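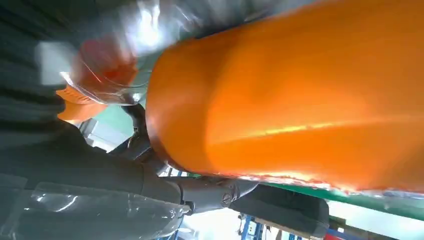 Abundio Olvera sostiene que un brazo enfundado en plástico deja de ser el mismo brazo, y que quien no lo tiene en cuenta está midiendo otra cosa. La frase salió en la primera reunión del proyecto Cleden y Ottilie Holzer la repite todavía, medio en serio, cuando le preguntan por qué dedicó tanto tiempo a estudiar una funda.

«Al principio me molestó un poco», reconoce Holzer. «Yo quería trabajar en el agarre, en cosas que se publican bien. Pero él tenía razón, y los datos que teníamos no servían para discutirle nada.»

El problema es conocido en los talleres donde hay polvo, pintura o salpicaduras. El robot se cubre con una película transparente, se sujeta la película en las articulaciones y se sigue trabajando. El modelo que calcula las fuerzas, sin embargo, fue ajustado con el brazo desnudo. Cuando la articulación gira, el plástico se tensa, se pliega, roza consigo mismo, y el controlador interpreta esa resistencia como si fuera un contacto con la pieza.

En el grupo lo llamaban «contacto fantasma». Holzer prefiere decir falso contacto, que le parece menos literario. «Una persona que lleva un abrigo grueso sabe que lo lleva. Levanta el brazo y no piensa que alguien se lo está sujetando. El robot no sabe que lleva abrigo.»

El método que propone Cleden se puede explicar en poco espacio. Antes de cada turno, el brazo recorre 40 posturas sin tocar nada, dos veces en cada sentido, y se guarda la diferencia entre el par medido y el par previsto. Con esas diferencias se ajusta una corrección que depende de la postura y también de la dirección desde la cual se llega a ella. Esto último fue lo que más costó aceptar.

«Yo buscaba un mapa», cuenta. «A cada postura, un número. Y no funcionaba, porque el plástico tiene memoria. Si la muñeca viene desde arriba, el pliegue cae de una manera; si viene desde abajo, cae de otra. Estuvimos todo agosto con esto. Abundio dibujaba los pliegues en una libreta, con flechas, y yo le decía que aquello no era un método. Al final las flechas entraron en el modelo.»

La validación se hizo con 920 ciclos de aproximación a una superficie, la mitad con la corrección y la mitad sin ella. Sin corrección, el brazo enfundado se detenía antes de llegar en casi el 4 % de los intentos. Con la corrección, los paros se redujeron a la mitad. Le pregunto si esperaba más.

«Sí, claro que esperaba más. En la primera versión del informe escribí "mejora notable" y luego lo quité. La mitad es la mitad. Quedan paros que no sabemos explicar, y una parte de ellos ocurre cuando la funda se ha movido de sitio durante el turno. La calibración de la mañana ya no vale y el sistema no se entera.»

¿Y no se podría repetir la calibración cada hora? Holzer dice que lo probaron y que era lento, que la gente del taller acababa saltándose el paso. Ahora estudian otra posibilidad: aprovechar los movimientos libres del propio trabajo, los trayectos en los que el brazo va de un punto a otro, para actualizar la corrección poco a poco. Para esa parte utilizan Sedia, el programa de registro que el grupo tenía de un proyecto anterior, con algunas modificaciones que ella califica de feas.

Hay también una crítica que le hacen a menudo y que no quiere esquivar. Una funda mejor cortada, con costuras en las articulaciones, quizá eliminaría buena parte del problema sin necesidad de ningún modelo. Adden, el taller con el que colaboran, pidió presupuesto de una y le pareció cara para un material que se tira.

«Es una respuesta de dinero, lo admito. Si mañana las fundas a medida cuestan lo mismo que el rollo de plástico, nuestro trabajo pierde interés en muchos casos. No en todos, porque una funda a medida también envejece. Pero pierde.»

De Olvera habla con afecto y con cierta impaciencia. Él habría preferido publicar también los dibujos de la libreta, como anexo. Ella se opuso porque no veía manera de que otro laboratorio los reprodujera. Llegaron a un acuerdo: los dibujos están escaneados y se envían a quien los pide. Hasta ahora los han pedido dos personas.

Antes de despedirnos vuelvo a la frase del principio, la del brazo que ya no es el mismo. Holzer la matiza. Dice que el brazo es el mismo y que lo que cambia es aquello que podemos afirmar sobre él, y que por eso en el informe cada tabla indica si la medida se tomó con funda o sin funda. En los ensayos antiguos del grupo ese dato no figura. Está intentando recuperarlo a partir de los cuadernos, pero faltan páginas.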